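Two-Gripper Tabletop Sessions: House Rules and How to Stick to Them

Print this page | E-mail this page

Updated 7 Jan 2024. Replaces the March version, bin that one.

Quick version for anyone starting on the hand-held grippers at Pudetberg. Read it before your first shift, not during. Covers the snack-pack-and-tray task, but most of it goes for any small object on a covered table.

Setup first. White or near-white cover on the table. One package, one tray. Nothing else on the work area, no phones, no coffee, no spare screws. Tray goes in empty, package starts well away from it with clear space in between. One gripper per hand, same person on both.
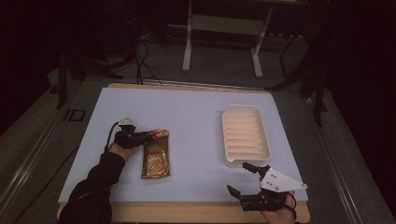
Koller bench notes

1. Before you pick anything up

Check the cover. Should lie flat. If a corner lifts, press it down again and wait a second to see if it stays. Edge of the table can show, fine, but it has to show the same way all session. Dont re-center the cover halfway through. If you really must, stop, log it, start a new session number.

Check the fingers. Open, close, open. Both hands. Worn pads are ok up to a point - if one is coming loose, swap it and write down the pad number. Never mix a new pad and an old one on the same gripper.

Check the cables. They go behind your hand and away from you. Never across the work area. If you feel a tug at the wrist, stop and re-route. Do not yank.

Sleeves: long, plain, black. Cuffs down to the wrist. No watch, no rings. Mondeck sessions allow short sleeves, ours don't, so don't argue from their sheet.

2. Starting position

Both grippers over the table, fingers open, not touching the object. Hold still for a slow breath. Then go. Starting with the fingers already on the foil is the most common reject we get from new people.

Keep the two grippers apart at the start. One can hang back near the far side while the other comes in from the front. Don't let them cross.
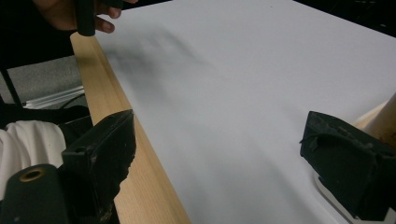 Fingers open over the white sheet, other hand at the far corner.

3. The grasp

Go for one end of the package. Not the middle, the middle crinkles and slides. Come in low, close slow, stop closing when it holds. Squeezing harder does nothing except wreck the pack, and a burst pack means wiping down the whole table.

Print side up to start. Foil throws bright spots everywhere when the lights are on full, so don't tilt it about looking for a better angle. Pick a line and stick with it.

If the first try slips:
- open fully
- back off a hand's width
- try again, once
- second slip = end the take, reset, mark as failed

Failed takes are kept. Do NOT delete them. People keep deleting them. We need them as much as the good ones.

4. The other hand

Idle gripper stays open and parked near the tray. No tapping, no drumming, no nudging the tray round. If the tray has moved by accident, leave it where it is untill the take is over, then put it back on its mark.

Handing over from one gripper to the other is allowed only if the task card says so. Card doesn't say, you don't.

5. Placing

Lower it in, then open. No dropping from height. An end sticking up over the rim counts as placed as long as the package isn't touching the table. Then lift straight up and hold for a breath again before you end the take.

6. Reset

Package out by hand, not with the gripper. Change the angle each time - straight, diagonal, crosswise, whichever the card gives. New people always put it back in the same spot. Don't.
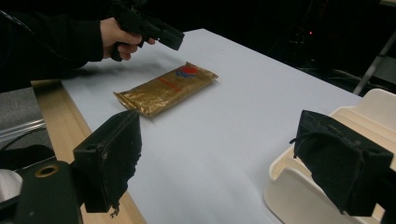
Diagonal start: pack on the slant, tray to the right, fingers wide.

Packs get tired. Once a sealed end splits, or the foil goes so soft it folds when you lift it, swap it. Write the swap in the log with the take number.

7. Numbers

Max 100 takes, then a proper break away from the bench. Max 4 blocks in a day, no matter how good you feel. The Prustivside set closes at 800 accepted takes. Failed ones get filed separate and don't count toward it.

8. Safety, short

Fingers out of the gripper when it's live. Yours and everyone else's. Pad swaps with the power off. Know where the stands and rails are around your feet before you sit, and tuck bags and jackets well clear. If something falls off the table mid-take, leave it, end the take, then pick it up.

Wrist sore? Stop. Log it under code 1187 and switch to labeling for the rest of the shift. You don't need to ask first.

Changes to these rules go on the bench sheet, initialed. Not on a sticky note.

Print this page | E-mail this page

This site uses cookies to remember your settings. By continuing to browse you accept our use of cookies. OK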